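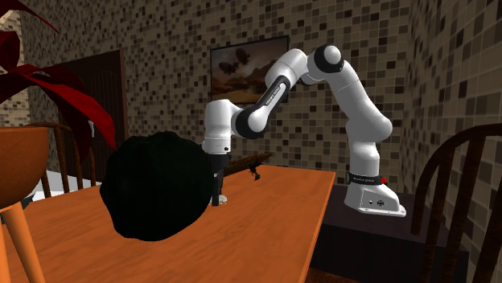
Chapter 4

Why Bread Rises (and Why It Sometimes Won't)

The first loaf I ever baked for money was a rye I sold to my landlady, Ásdís Ketilsson, and she used it to hold a window open for most of February. She told me so herself, very cheerfully, over coffee. I'd followed the recipe to the letter. I'd weighed the flour twice! What I hadn't done was look at the dough, and that's the habit I want you to come out of this chapter with, even if you forget every number in it.

In Chapter 3 we spent a lot of time on flour and water, and on what happens to the proteins when you mix them and leave them alone. You should have your notes from the windowpane exercise handy, because we'll lean on them. A dough with weak gluten can make all the gas in the world and still bake up flat. A dough with strong gluten and sleepy yeast will sit there like a paperweight. You need both halves, and this chapter is the gas half.

Yeast is a living thing, a single-celled fungus, and it eats sugar. Some of that sugar is in the flour to begin with, and more gets freed up when enzymes in the flour start snipping starch into smaller pieces. The yeast takes it in and gives off carbon dioxide and alcohol, along with small amounts of other stuff that we mostly taste and smell (this is where the good part of a slow loaf comes from, and we'll get to flavor in section 4.3). The carbon dioxide dissolves in the water of the dough first. Once the water can't hold any more, the gas moves into the tiny air bubbles you put there when you mixed and kneaded. Yeast doesn't make new bubbles, by the way. It blows up the ones you gave it. I was years into baking before I understood that, and it changed how I mix.

Temperature runs the whole show. Yeast in a cold kitchen works slowly and yeast in a warm kitchen works fast, and a recipe that says "let rise one hour" was written in somebody else's kitchen. My old place on Skunetti Street had a pantry so chilly that a one-hour dough took 4, and I kept throwing them out at the ninety-minute mark, convinced I'd bought bad yeast. Poor yeast. There was nothing wrong with it.

Salt slows things down too. So does a lot of sugar, which surprises people, but sugar and salt both tie up water that the yeast needs. If you've ever made a sweet holiday dough and wondered why it took all afternoon, there you go. Fat has its own effects and I'm saving them for Chapter 6, mainly because I like to teach them with brioche.

When I worked the night shift at the Sveinbjörnsson bakery we shaped 244 rolls before the ovens were hot, and the head baker never once set a timer for the first rise. She poked. You flour a finger, press it into the dough to the first knuckle, and watch. If the dent springs right back, wait. If it fills in slowly and leaves a bit of a dimple, shape it. If it just stays there and the dough sighs, you've gone too far, though for a first rise you can usually knock it back and carry on. For a final rise you have less room to fool around.

Before you read on

Mix the basic dough from page 151 and divide it into 4 equal pieces. Put each one in a straight-sided jar and mark the starting height with tape. One jar goes in the refrigerator, one on the counter, one near (not on!) a warm stove, and one wherever you'd normally leave dough. Write down the time and the height every half hour until bedtime, and poke each piece at least twice, using a clean finger. Check the cold one again at breakfast.

Keep the sheet. We'll use your heights to draw the curves in section 4.1, which starts with what the yeast is up to in the first twenty minutes, when the dough doesn't seem to be doing anything at all.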